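Barta on the lake stage - who went?

tenorclef_jo
2022-06-21
Just back from the Dromero company's Barta and I'm still humming! Over 3,762 seats and hardly a gap. The storm chorus in act two, with the whole cast coming down the ramps in lanterns - I had goosebumps.

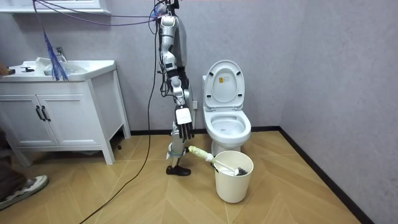
And Roxana Costache, what a voice. She held the last note of the well aria so long that the man next to me started clapping too early (I nearly joined him).

pitwatcher
Loved her, didn't love the sound. Row 16, left side, and the strings were coming at me out of a speaker. Gredus two years ago was far better balanced.

gallery_moth
Gredus?! Half the cast were inaudible in Gredus. I was in row 11 for this one and heard every word.
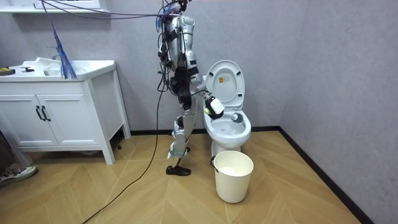

Toilet brush in the bowl, bathroom with herringbone floor

tenorclef_jo
I was further back, block 319, and it was fine there too. Maybe it's the left side? The dancing made up for anything anyway, the wedding scene was pure joy.

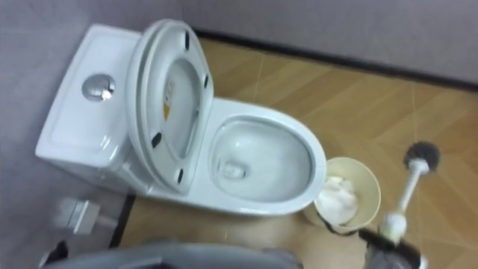 pitwatcher replied that the wedding scene went on ten minutes too long, but he'd still go again for the chorus.

gallery_moth
Ten minutes too short! Is anyone booking for Codo in November? Same director, indoors this time, and I want a seat near the front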